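Rikby Low-Rim Work Tray, White

Item: Rikby tray, standard size
Maker: Wultby
Color: white
Shape: rectangular
Sold: singly or in packs of 3

The Rikby is a plain white tray for keeping small work in one place on a table or bench. People buy it for beads, watch parts, seed sorting, model kits, jewelry repair and the kind of screws that roll off the edge the moment you look away. It has a shallow rim on all four sides and a flat floor with no ribs or molded logo, so a fingertip or a pair of tweezers can slide across without catching.

Wultby has made the Rikby in the same shape since the first run. Older trays stack with new ones, and the lids from the earlier series still fit.

Size and weight

The standard tray is 330 mm on the long side. It weighs little enough to pick up in one hand when loaded with beads or hardware, but we suggest two hands if you are carrying liquids or loose powder. The corners are rounded on the inside so that fine material can be swept out with a soft brush.

Why white

Most small parts are dark or metallic and show up best on a pale floor. Clear beads, pearl buttons and light seed are harder to see on white, and for those we sell the Khalaf mat, a thin dark gray sheet cut to drop inside the rim. The mat is sold separately and can be trimmed with ordinary scissors.
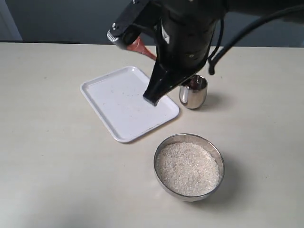

Cleaning and care

Wash by hand in warm water with dish soap and dry with a soft cloth. Do not use scouring pads. Fine scratches will not affect use, but they hold ink and dye, and a scratched tray is harder to get fully white again. Marker comes off with rubbing alcohol if you get to it the same day.

The tray is not meant for the oven, the microwave or the dishwasher. Keep it away from acetone and strong paint thinner -- both will dull the surface.

Stacking and storage

Empty trays nest. Up to 7 can be stacked on a shelf without leaning. Loaded trays should be stacked only with lids on. For larger numbers, the Rullumness rack holds trays on open runners, and each one pulls out like a drawer. The rack ships flat and goes together with the hex key in the box.

Ordering

Single trays and packs of 3 ship from stock. Schools, repair shops and seed libraries ordering 100 or more should write to us first, as large orders are packed on pallets and the freight is quoted by hand. Orders placed before noon go out the same day.

Returns are accepted on unused trays in their original wrap. If a tray arrives cracked, send us a photo and we will replace it -- there is no need to mail the broken one back.

Also in this range: Rikby lid, Khalaf mat, Rullumness rack, spare runners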